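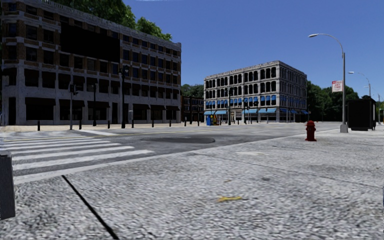 Wide sidewalk at a street crossing, with a curb on the street side.

Jerkis Folding Shopping Cart: Seven Months of Errands

By Hedvika Holub
28 Sep 2018

I bought the Jerkis cart in February after the handle came off my old one. I don't drive, and I do nearly all my grocery shopping on foot. The store I use most is 800 yards from my door, with two crossings on the way. I go three or four times a week, so the cart has had steady use.

The Jerkis is a two-wheel upright cart with a steel frame and a removable nylon bag. It arrived in one box. Putting it together meant pushing the axle through the frame, sliding on the wheels and snapping a cap over each end. The directions are a single sheet with drawings and no words. I put one cap on backward and had to pry it off with a butter knife. The bag hangs from two hooks at the top and closes at the bottom with a strap.

Wheels

The wheels are solid rubber and larger than the ones on my old cart. On plain concrete they are quiet. On cobbles and rough paving the cart rattles, and with a light load it bounces enough that I slow down. A full bag settles it. I have carried eggs over rough stretches many times and lost two, both on a day when I had packed them at the bottom under a bag of potatoes.

Curbs are easy going down. Going up, I turn around and pull the cart backward. With a heavy load that takes both hands. My neighbor Viera Murín has the Plerkholm cart with the three-wheel sets on each side, and hers climbs steps much better than mine. It also weighs more empty and takes up more of her hallway. If you have stairs every day, get that kind.

Bag

The bag holds what I would put in three paper grocery sacks. The fabric has held up well, and rain beads on it for a while before it soaks in. The seam along the zipper does leak. After one long walk home in a downpour the bread on top was wet on one side. I now put a plastic bag over whatever is up there.

There is one outside pocket, good for a phone or a list but too shallow for an umbrella. The bag comes off for washing. I have washed it twice on cold and let it hang dry, and the color is the same as when I got it.

Handle and folding

The handle is foam over metal. The foam has started to split near the left end, where I hang my purse. The height is fixed. I am 5 feet tall and it suits me, but my nephew has to stoop a little when he pulls it.

Folding takes a few seconds. You lift the bottom shelf and it locks against the frame with a clip. The clip was stiff for the first month and is fine now. Folded, the cart stands up by itself in the closet if the bag is empty.

Would I buy it again?

Yes, for flat routes and normal groceries. I would like a better zipper and a tougher grip, and I plan to wrap the handle with bicycle tape before winter. I would not use it for cases of bottled water. I tried that once and the axle cap popped off half a block from home.

Contact | © 2018 Mirnent Home Reviews | Back to top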